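December 15, 2022

Giving up the big plates

We moved from Kirkton to a smaller place in Skerkthorpe at the start of the month, and the kitchen has one decent cupboard. The old one had five. I spent most of the first week deciding what to keep.

The dinner set went first. It was a Rantala set, heavy stoneware, and the big plates never fit flat in the dishwasher. I had been washing them by hand for years and had stopped noticing. I listed the lot for $85 and it was gone the next morning – probably too cheap, but I wanted the boxes out of the hallway.

What I kept was the odd stuff. Small bowls, side plates, a couple of light plastic dishes that don't match anything. They get used every day for toast, cut fruit, leftovers and the dog's tablets. I've found I eat a bit less off a small plate too, although I wouldn't call it a diet.

Pale timber and a small turquoise-blue dish, the first of these three, is a combination I like a lot. 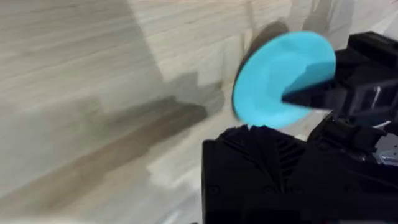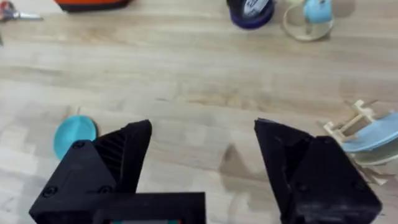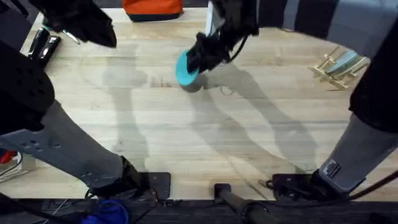

The colour question took longer than it should have. Our new kitchen has grey cupboards and a cream splashback, and everything white disappears into it. I went to the Ralholm outlet on the highway and looked at greens and blues for most of an afternoon. The green I wanted was only sold in sets of 12, so I came home with three blue bowls and a tea towel.

Storage is simple now. Bowls on the bottom shelf, plates above, mugs on hooks under the shelf. The hooks were left by the previous tenants and one is loose. I'll get to it after Christmas.

The one thing I do miss is a proper serving platter. We have family coming on Boxing Day and I'll have to put the ham on a chopping board with a bit of foil around it. I looked at borrowing one from my sister, but she's using hers the same day.

Next job is the pantry, or the shelf we're calling the pantry. There are four open bags of rice on it and I'm not buying any more until they're finished.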